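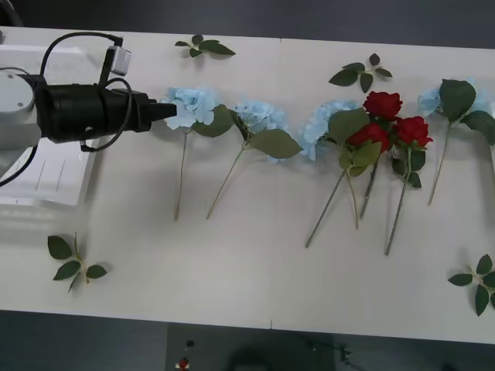 Guest reviews of small lodges should be sorted by month of stay before they are sorted by anything else. Most booking sites sort by date of posting, by score, or by a formula they don't publish. For a city hotel this makes little difference. For a remote lodge with eight or ten rooms, a gravel access road and a generator, it makes the reviews close to useless.

I went through the reviews of one such property last year while planning a trip. The Alard camp had 242 of them on the site I was using, going back several seasons. The average score was high and told me nothing. The reviews disagreed on every practical matter: the rooms were freezing, the rooms were stifling, the waterhole was busy from breakfast to dark, the waterhole was a patch of cracked mud, the road was fine in a sedan, the road took out two tires. Read in the order the site gave them, they looked like the work of people who had stayed in different places.

I copied them into a spreadsheet and sorted by month of stay. Most of the contradictions went away. The cold rooms were all in the middle of the year. The stifling rooms were in the last quarter. The waterhole complaints clustered after the rains, when animals have water everywhere and no reason to walk to a spot that suits the guests. The road reports split by month as well, with a few exceptions that I put down to the driver.

The site holds this data. It asks every reviewer for dates of stay and prints them in small gray type under the reviewer's country. What it does not do is let the reader filter on them. There is a filter for "couples" and a filter for "business," the second of which returned 112 reviews for the same camp, a figure I can't account for in a place with no phone signal.

**What the score measures**

A score out of five or ten is an average over conditions the reader won't meet. If I am traveling in March, a rating given in August describes the food, the staff and the mattress. It does not describe the heat, the dust, the road, the insects, the light or the game viewing, and those are the reasons people go to such places or regret going. Averaging the two kinds of information produces a number that applies to no month in particular.

Weighting recent reviews more heavily, as several sites now do, makes this worse. A lodge rated mainly on its last ninety days is rated on one season. A reader in the booking period, which tends to fall six to ten months ahead of the trip, therefore gets the wrong season by design. The formula was presumably written for restaurants, where a new chef matters and the weather doesn't.

**Objections**

The usual argument against filtering by month is sample size. Divide 242 reviews by twelve and there are twenty per month on average, with far fewer in the low season. This is true, and I don't think it matters. Four reviews from the right month are more useful than two hundred from the wrong one, provided the reader reads the text and ignores the score. A site that worries about thin samples can hide the score below some threshold and show only the text. I would prefer that anyway.

The second argument is that lodges would suffer in their weak months. Some would. The Wistine farm stay, where I spent four nights on the same trip, is very hot in the late season and its owners say so on their own page. They also charge less for it. Guests who book with that information seem to arrive with suitable expectations, and the late-season reviews I read were kinder than the ones for comparable places that say nothing. A lodge that depends on guests not knowing the climate has a problem that the review site should not be solving for it.

The third argument comes from operators who sell packages, and it is that the specialist already advises on season, so the reviews needn't. Cikeo, the agent I used for the transfers, does advise on season and does it well. Its advice is one line per month per region, however, and two lodges in one region can differ a good deal. One sits at 2000 feet on an open plain. The next is an hour's drive up an escarpment and needs a blanket on nights when the first needs a fan. The regional line is correct for neither. Past guests know the difference and have written it down.

**What a useful review page would contain**

The changes are small. Month of stay should be the default sort, with the reader's own travel month first if dates have been entered. The road should have its own field, with the type of vehicle and the direction of approach. "Road was bad" means one thing from someone who came in from the south in a rental hatchback and another from someone who came over the pass in a truck. Length of stay should be shown next to the review, as it is on a few specialist sites, since a guest who arrived at dusk and left at seven has reviewed a bed and a dinner.

I would also like to see the management reply moved out of the way. At the Jurčo guesthouse each review was followed by the same paragraph thanking the guest for the kind words, including under reviews that contained none. On a phone this doubled the scrolling. Replies that contain information, such as a repaired pump or a regraded road, deserve to be kept and dated. The rest could be folded behind a link without loss.

None of this requires new data apart from the road field. The reviewers have supplied the months already. Until the sites use them, the spreadsheet takes an evening for a property with a few hundred entries. I tried it on a larger resort with 2264 and gave up partway through the second page of results, by which point the reviews were mostly concerned with the pool.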